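Flekirstead Community Workshop
22 December 2018

The Flekirstead Community Workshop wishes to provide members with an update on the Citon bench build. The following posts cover the work completed since November and the questions that remain open. (thread)

Citon is a two-arm sorting cell, built by members on the shared bench. Its intended task is modest: to pick loose hardware from a flat surface and return it to the correct compartment of an organizer. Members who have emptied the mixed-fastener drawer will understand the choice of task.

The structure is aluminum extrusion, cut and squared in the workshop. Both arms are mounted on a single linear rail along the front. The rail was leveled twice. The first attempt relied on the bench top as a reference, and the bench top was found to be uneven.

The usable length of the rail is 900 mm. This was judged sufficient for two arms to share the center of the floor without their bases interfering. It does not prevent the grippers from meeting, and a software limit has been added for that purpose.

The wall panels were selected by a vote of the membership. The mushroom and picket fence design was preferred over plain gray. The build group has recorded the result and has no further comment on the matter.

Work on the nut-sorting routine is now under way. Black-finished and silver nuts are placed on the floor of the cell, and the organizer stands within reach of the right arm. 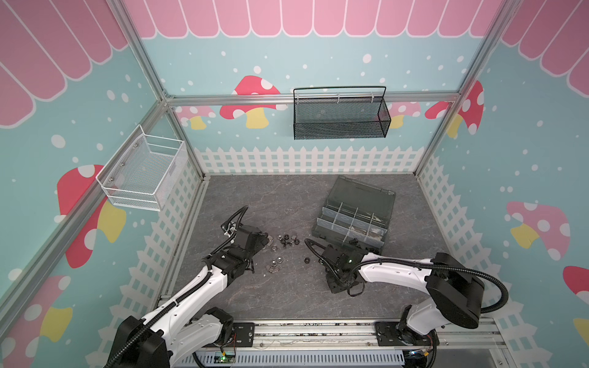

Masri: Would it not be simpler to bolt the organizer down? Every sorting rig I have built went wrong at the bin before it went wrong at the gripper.

The workshop thanks Masri for the suggestion. A fixed mount was considered in November. It was set aside so that the organizer could be lifted out and used at other benches. The group will consider a shallow locating tray, which would hold the organizer in position and still allow it to be removed.

Contact with the organizer is a known concern. An arm that presses on the front edge can tilt it, and a tilted compartment is no longer where the program expects it to be. Approach heights for the right arm are under review.

On cabling: each arm carries its wiring in black corrugated conduit, with a slotted duct beneath the rail for the remainder. The conduit must be long enough for full reach and short enough to stay clear of the work surface. The present lengths are a compromise and will be revised.

Members are reminded that the small circuit board near the left arm base must not be unplugged while its indicator is lit. A printed notice will be attached to the bench.

The second subject of this thread is the floor. The marble-patterned surface was chosen for its appearance and because it is easy to wipe clean. It has proved demanding for the vision software, which is required to separate small dark objects from veins, specks and reflections.

In the most recent bench trial, 30 picks were attempted and 28 were completed. Both failures were false detections: the software selected a mark on the surface and closed the gripper on nothing. The log has been posted in the shared folder.

The Fliraline detection script, written by members for an earlier project, was designed for a plain matte background. It relies on a brightness threshold. On a polished surface, glare exceeds that threshold and dark veins fall below it – both conditions produce errors.

For reference, the surface as it appears to the vision software between picks:

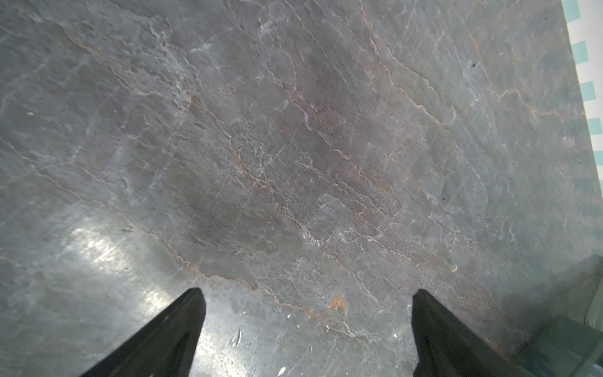 Bare floor between the open gripper fingers, with glare at lower left.

Three remedies are under discussion. The first is a diffuser for the overhead light. The second is a reference image of the bare floor, to be subtracted before each pick. The third is a matte mat, which would settle the matter at low cost but would cover a surface that several members are fond of.

The reference image will be tried first, as it requires no purchase. A change of 4 mm in gripper camera height was enough to spoil the match in early tests, so the capture position must be repeated exactly.

Until these tests are finished, members are asked not to move the lamp, the organizer or the bench itself. Loose parts belonging to other projects should be kept out of the cell. The software cannot tell them apart from its own, and they will be sorted.

Offers of diffuser material may be left at the front desk, marked Citon. The wiring list and cut list are available on request – please reply to this thread.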